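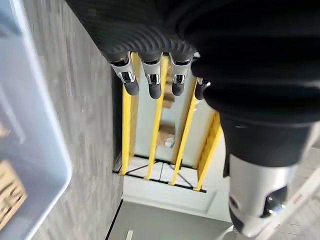
Skurier Capture Kit, second edition

Skurier is a recording kit for people who need a robot to learn a job and have already tried explaining it. It comes with wrist cameras, a head camera, an operator station and the Ferkotitz logging software, which keeps every stream on one clock.

The standard package covers 600 episodes. An episode is one attempt from start to finish, including the attempts you would prefer to leave out. Leave them in. Margit Strand, who wrote the labeling guide, gives fumbles their own tag and seems fond of them.
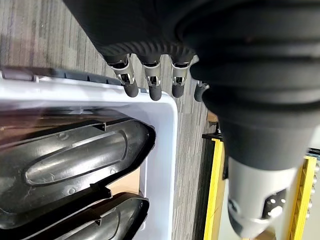

Wrist views are where most of our customers' data turns out thin, so the kit records them at full rate by default. Expect a good deal of your own hardware in the picture. Glossy black parts in a white bin, with metal fingers throwing highlights above them, make a fair test of your exposure settings — run it before you book a week of operator time. Lihua Zeng's setup notes have a page on reflections, and it is the page with coffee on it in every office we visit. 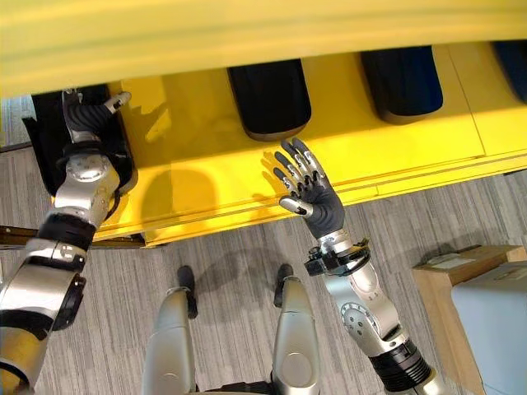 Head camera view, both hands at the yellow structure.

In the box
5 storage drives, labeled
Operator station with foot pedal
Labeling guide, 98 pages, index by Borghild Dalen

Not in the box
The robot. Patience.

Order code: Zekard 1897
Questions about arm compatibility go to Jonatan Forsberg, who will ask for your firmware version first. Have it ready.

Page updated 22 Jul 2020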